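Replaying old runs through the new state machine

I spent most of February rewriting the part of our suturing software that decides which step comes next. The old version was one long script with timeouts. If the needle was late arriving, the script went ahead anyway and closed the jaws on nothing.

The new one is a state machine with a check before every change of state. Gearóid Foley wrote the first set of checks and I have been running them over recorded data in Galomar, our replay tool.
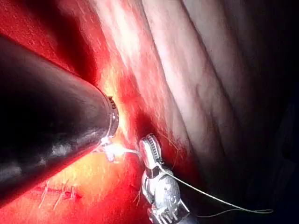
Thread tracking is where I lost the most time. The tracker fits a curve through thin bright pixels and follows it outwards from the tool. It copes well with a strand on a dark background, like the one trailing to the lower right with a small loop at the end. Next to the glowing spot it loses the short piece completely, so I now mask out anything near saturation and let the planner treat it as unknown.

The handover check is stricter. Both tools have to agree on where the needle is before either jaw moves, and the estimate has to hold still for 10 ticks of the control loop. I tried 7 and got a false pass.

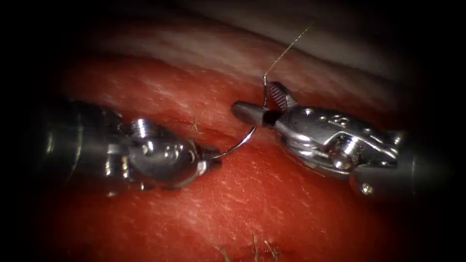

What the replay showed

I ran 600 segments overnight. Most of the failures were in the same place, just after the needle comes through the tissue and the tool changes its hold to pull the thread. The script never had a name for that moment. In the new version it is a state of its own, called "regrasp", 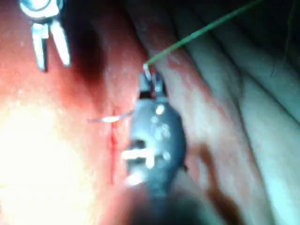 and it can only be left in two ways: the tracker confirms the thread in the jaws, or the operator takes over. There is no timeout. Lâm Hà argued for one and may still be right, as a stuck state is annoying when you are sitting at the console.
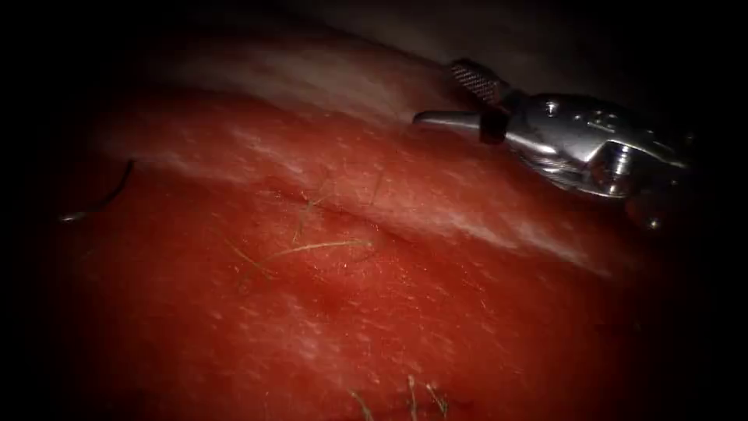 False thread detections are still on the list. The tracker scores candidates by width and smoothness, and a hair scores nearly as well as suture. The pale one lying below the crease is a fair test, because it is long and gently curved, while the real thread is a dark line away on the left. I am adding a rule that a candidate has to connect to a tool or a known stitch, though that would throw out a loose end like this one too.

The next job is logging. At the moment we keep the last 1,000 state changes and drop the rest, and I would like to keep the lot.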